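Sorting linen for the winter shelter

Our community hall runs an overnight shelter through the colder months, and the group behind it raises money in the usual ways: a trivia night, a sausage sizzle outside the hardware store, and a bottle drive after the long weekend. I joined the Halum group two years ago and somehow ended up in charge of bedding. I've had a few emails asking how we ran this year's linen drive, so I'm writing it down while I still remember it.

How it started

We had enough beds but not enough things to put on them. The previous season we had been washing sheets during the day and putting them back on the same evening, and when the dryer broke down in June we were stuck. So in March we decided to do two things at once – collect good used linen from the neighbourhood, and raise enough cash to buy what people don't usually give away, mainly mattress protectors and pillows.

The target was 50 full sets. By a set I mean a fitted sheet, a flat sheet, two pillowcases and something warm for the top.

The cash side came from a supper and a raffle. We sold 429 raffle tickets, mostly outside the Ostapchuk bakery in the mornings, and after we paid for the hall licence and the food the total came to $2,946. I was pleased with that. The year before we made less and worked harder for it.

The raffle prizes were all local. Mirkov, the garden supply place, gave a wheelbarrow filled with potting mix and seedlings, and it was easily the most popular prize. It was also very awkward to get into the winner's hatchback. Next time I would ask for a voucher.

What people gave

The donations came in faster than we could sort them. We put out a notice asking for single and double sheets in clean condition, and we got those, but we also got curtains, tablecloths, one sleeping bag with no zip and a large number of cushion covers. I don't blame anyone. If you are clearing out a cupboard it all goes in the same bag.

The colours were all over the place. I had thought about matching sets and gave that up on the first evening. What matters is that the fitted sheet fits. We had a lot of trouble with unlabelled sheets, and the only way to find out the size was to put them on a bed and see. Old fitted sheets are often too shallow for newer mattresses, and the corners pop off as soon as someone rolls over.

Flannelette is the most useful thing you can be given in winter. Plain cotton comes next. Satin looks nice in the bag but it slides off, and guests have told us they don't like it.

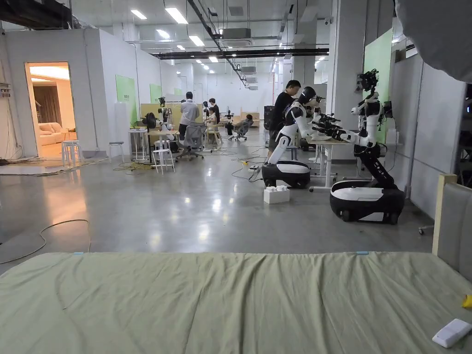

How we sorted it

I'll set this out in order, as it took us a few goes to get it working.

First, open every bag on the day it arrives. We left some over a weekend and a damp towel in one of them had spoiled everything around it. That whole bag went to the animal rescue, who were glad to have it.

Second, make four piles: keep, wash again, rags and pass on. We tried six piles and people spent more time deciding than sorting.

Third, wash everything, even if the donor says it has been washed. We use plain unscented powder. Some of our guests have sensitive skin, and strong perfume in a room full of sleeping people is unpleasant for everyone.

Fourth, label by size with a laundry marker on the inside corner. S for single, D for double, Q for queen. We had been writing the size on masking tape, and the tape came off in the first wash. The marker has lasted so far.

Fifth, fold as sets and put the whole set inside one of its own pillowcases. The person making up the beds at five o'clock can then take one bundle per bed and get on with it. This saved us more time than anything else we changed.

What we bought

The money went on waterproof mattress protectors first, then pillows, then a second-hand dryer. We bought the protectors through Eka, a linen wholesaler that mostly supplies motels. They were easy to deal with, though the minimum order was higher than I would have liked and my garage was full of boxes until April.

I would not take donated pillows again. They are hard to wash properly and they take forever to dry. New ones in a plain cover are cheap enough, and people like getting something that has only just come out of the packet.

We finished with a little over our 50 sets – enough to change a bed without waiting on the dryer, and a few spares in the cupboard beside the kitchen.

Things I would change

Set an end date for donations and put it in large print on the notice. Ours was in small print at the bottom, and bags were still turning up at the side door weeks after we had finished.

Ask for help with transport early. Linen is heavier than it looks and I did far too many trips in my own car.

Sell the raffle tickets in books of five. People were happy to buy a whole book, and it meant less fiddling with change in the cold.

Next season's collection will open in March again. If you have flannelette sheets in single or double, please hang on to them until then. We are fine for towels and we really do have enough cushion covers.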